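My Tuesday at the Clilen open day

So I finally made it out to Plinport for the open day at Clilen, the clothing returns place out past Dondadcombe. I'd been meaning to go for ages! Parking was easy, the coffee was free (weak, but free), and they gave us sticky name badges that fell off before we got through the first door.

Our group got the sorting floor first. They handle 1154 pieces on a normal day, which made me feel pretty bad about my own laundry chair. Everything gets looked over and folded on plain white tables, and I could have stood there all afternoon. My favorite was the khaki stuff. I'm a sucker for a gathered cuff, and I love a neat row of matching stitches.

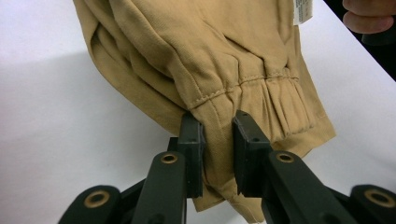 Tan fabric with a gathered cuff, held up over the table.

We each got to try folding at the next stop, and oh boy, I was bad at it. Soft cotton slides all over the place, and my sleeves kept ending up on the wrong side. The trick they teach is to smooth from the middle out and leave the edges for last, so you aren't chasing the same wrinkle back and forth. It took me 4 tries to get a shirt I'd let anybody see. Edges are the fiddly bit, they roll up on you the second you look away.

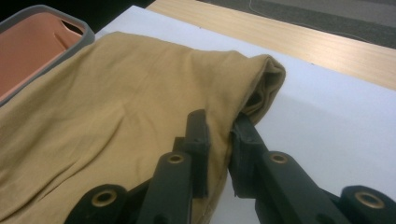

Lunch and the shop

Lunch was sandwiches in the Shenoy room upstairs (go for the egg salad, the ham was gone by noon). The shop is tiny and sells seconds, and I came home with two pairs of pants and a sweater for 24 dollars, so no complaints from me! They're doing another open day in August. Wear flat shoes, and bring a bag for the shop.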